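Pleteo stellt Verfahren für zweiarmige Roboter am Schreibtisch vor

Die Arbeitsgruppe Pleteo hat im Dezember ein Lernverfahren veröffentlicht, das zweiarmigen Robotern das Umordnen alltäglicher Schreibtischgegenstände mit wenigen Vorführungen beibringen soll. Die Methode trägt den Namen Jimon und trennt die Bewegungsplanung in 2 Stufen: Ein grobes Modell legt anhand der Übersichtskamera fest, welcher Arm welches Objekt anfährt, ein feineres übernimmt kurz vor dem Kontakt und wertet die Kamera am Handgelenk aus.

Der Wechsel zwischen den Stufen erfolgt ohne festen Abstandswert. Stattdessen schätzt das System laufend die Unsicherheit der Objektlage und schaltet um, sobald die Handgelenkkamera die genauere Schätzung liefert. Nach Angaben der Gruppe genügten je Aufgabe 14 ferngesteuerte Vorführungen. Das Vergleichsverfahren Balline, das mit einem einzigen durchgehenden Modell arbeitet, benötigte für dieselbe Erfolgsquote über 10-mal so viele.

Schwierigkeiten bereiten weiterhin glänzende Oberflächen. Reflexe verschieben die geschätzten Kanten, und der Greifer setzt dann zu weit außen an. Auch flache Stapel gelten als ungelöst — die oberste Lage verrutscht, wenn die Finger schräg aufsetzen. Eine Kraftmessung in den Fingern ist in der aktuellen Fassung nicht vorgesehen.
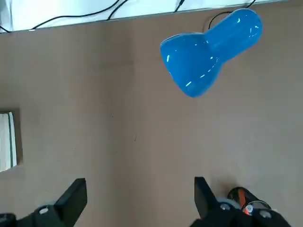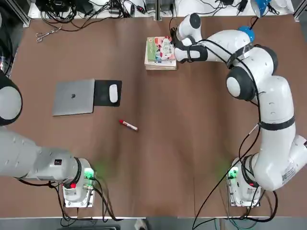 Arbeitsfläche aus Sicht der Greiferkamera und in der Übersicht.

Wenche Backlund hält den Vergleich mit Balline für nur bedingt aussagekräftig. Beide Verfahren seien auf demselben Tisch und mit denselben Gegenständen geprüft worden, sagt sie, über die Übertragbarkeit auf andere Aufbauten lasse sich daraus wenig ableiten. Sie verweist auf den Testsatz Mészáros, bei dem Beleuchtung und Tischhöhe zwischen den Durchläufen wechseln. Erst wenn Jimon dort mit derselben Zahl von Vorführungen auskomme, sei der Nutzen der Umschaltung belegt.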